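Talking to Chutima Phetsri about grippers you can build on a bench
2020-10-19

Caught Chutima Phetsri between two print jobs at Wurkeo, the shared workshop she joined in December. She had a drill in one hand and talked the whole time. Notes typed up fast, sorry for the gaps.

Her project is called Skundura. A hand-held gripper, no arm attached. You squeeze it, it grabs, and a camera on the tool records what it saw. "I started at home on the kitchen counter," she says. "Then the counter was gone. You couldn't make toast." So, Wurkeo. Shared benches, shared tools, someone always wants the vise.

First version took 428 hours, she logged them. The second she won't say. Parts so far come to $1359, and that's with the motor controller she burned out the first week. "Plus shipping. I don't add up shipping anymore." 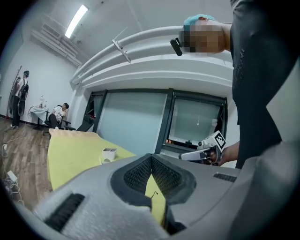
The shell is what she wants to talk about. She has reprinted the housing more times than anything else, mostly over the curve along the sides, where it kept warping off the bed. Gray filament, matte, hides the layer lines. The vents were a fight too. "I had round holes before. Looked like a cheese grater. Slots print cleaner." Then the mesh in the V-shaped opening, wich she cut with kitchen scissors and would not do that way again. The square black-and-white marker rides on a white cube on top of the hand-held unit, and she wants it dead flat. "If the marker bows even a little the tracking goes weird and you spend the evening blaming your code."

What does she pick up with it? Cups, mainly. She throws a yellow cloth on the table so the software has one plain color behind things. Cups tip, cups are round, good practice. Bottles next, she says, then maybe folding towels, "but ask me later."

The code runs on a thing she wrote called Cirnura. 896 lines, most of it logging. She has been told to put it online and will, once the comments are in english and not swearing.

Any advice for somebody starting at home? Long pause, hunting for a hex key.

"Label your cables. Buy 2 of every screw size you think you need. And print the ugly one first, use it for a week, then fix it."

The printer beeped and she went to check on it.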